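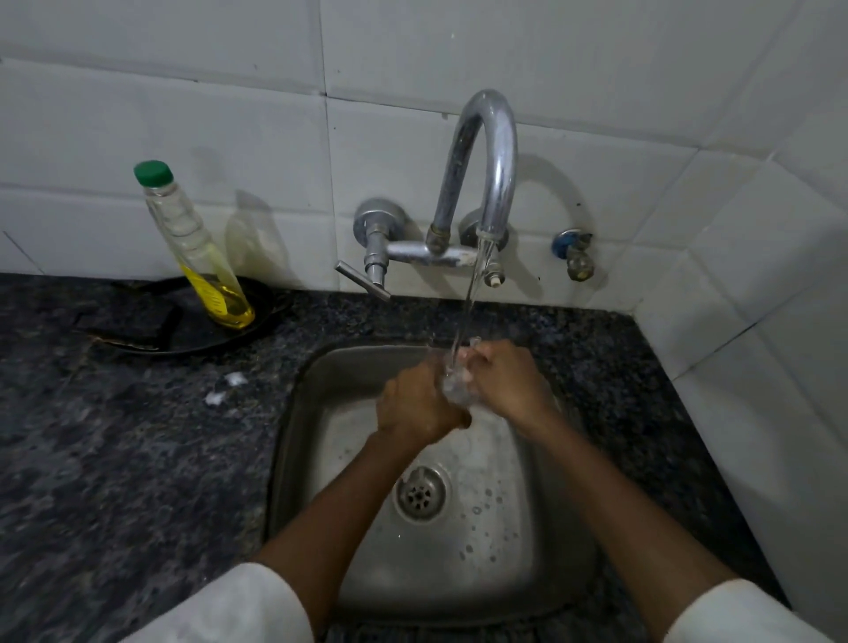 Hands first, then everything else.

About Us

Welcome, and thank you for wanting to know a bit more about the Collport School of Home Baking before you sign up for anything. We are a small cooking school on the upper end of Penon Street, and we teach ordinary people to make good bread, pies, soups and suppers in the kind of kitchen they have at home. That has been the whole idea from the start, and although we have changed addresses, ovens and our minds on the subject of pie crust over the years, we have never felt much need to change it.

How we got going

The school began as a bread class in the back of the old Antal hardware store, where there was a long workbench, one electric oven and a drain that had opinions. Six people came to the first class. They made a plain white loaf, ate most of it standing up with butter, and asked when the next one would be. We hadn't planned a next one, so we went home and planned it.

For three winters we carried on like that, hauling flour in through the loading door and hauling everything out again before the store opened in the morning. When the lease came up on the Penon Street building, which had been a dress shop and before that a dentist's office, we took a deep breath and signed it. The dentist's coat hooks are still up in the hallway, and you are welcome to hang your jacket on them.

What we teach

Bread is still the heart of the place, and if you have never baked a loaf in your life we would love you to start with Bread from Scratch. It runs for five weeks, one evening a week, from 6:30 until the last pan is out. We begin with a basic sandwich loaf and finish with a sourdough that you will have raised from your own starter, fed at home on your own counter (some students name theirs, and you may do as you please).

From there people wander off in different directions. Pies and Tarts is our most popular class in the fall, for obvious reasons, and fills up early. Soup Season starts in November and is an easygoing sort of class, with plenty of chopping and talking. Supper on a Weeknight was put together at the request of parents who were tired of making the same four dinners, and it covers a dozen meals that can be on the table without anybody losing their temper. We also have a canning class in August, when the Rundthorpe farm stand sells us tomatoes by the crate and the whole building smells wonderful for days.

Children can join us from age eight in the school vacations. They learn the same things the grown-ups do, only with step stools, and they are frequently better at shaping rolls.

How a class feels

We keep our groups small, so there is always a teacher near enough to look at your dough and tell you whether it wants more water. You will get your hands into it from the first few minutes. We do very little lecturing, and when we do explain something it is usually while something else is rising.

People sometimes write to us beforehand to say that they are hopeless cooks and are worried about holding up the others. Please don't be! A good half of every beginners' class has written us that same email. We have all burned things, our teachers included, and a flat loaf makes very good toast – we have built an entire bread pudding recipe on that fact, and it's in the handout for week two.

Every class ends at the big table, where we sit down together and eat what we've made. It is the part that former students bring up when we run into them at the grocery store, and friendships have come out of it, along with one walking club and a standing card game. Then we do the dishes, all of us, teachers and students together. Washing up is part of cooking, and it goes quickly in company.

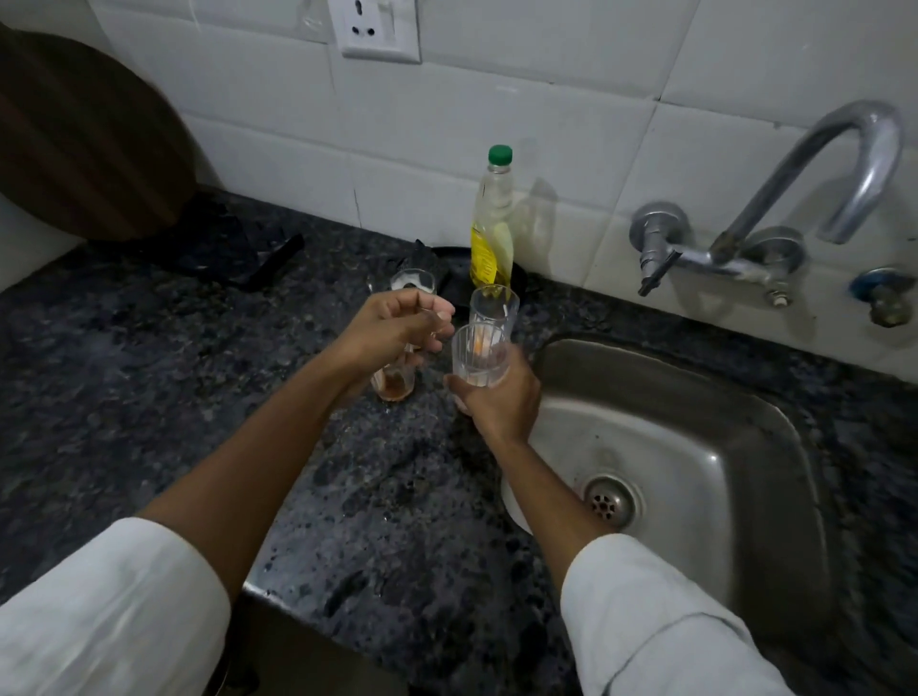

Glasses, and the end of the evening.

Our ingredients

We buy our flour from a mill upriver and our eggs and most of our vegetables from Rundthorpe. Butter is the one thing we refuse to economize on. If you have an allergy, tell us when you book and we will talk it through with you – we can adapt most classes, though we do keep wheat flour in the building at all times and can't promise a kitchen free of it.

Around town

Over the years we've found ourselves doing a few things beyond the classes. In April we hold a bake sale on the front steps, and the money goes toward free places for anyone who would like to learn and can't manage the fee. Last spring we sold 152 loaves before lunch and had to send someone back in to make more cinnamon rolls. If you would like one of the free places, just ask. There's no long form to fill in, and we don't tell the rest of the class.

We also lend things. If you want to try a pasta roller or a decent set of loaf pans before you buy your own, current and former students can borrow them for a week.

Come and see us

The door is open most afternoons from 2:00 to 5:00, and you're very welcome to stop in, look around and ask questions, even if you aren't ready to book. There is parking behind the building, off the alley, and the side entrance has a ramp. Ring the bell twice if the mixer is running.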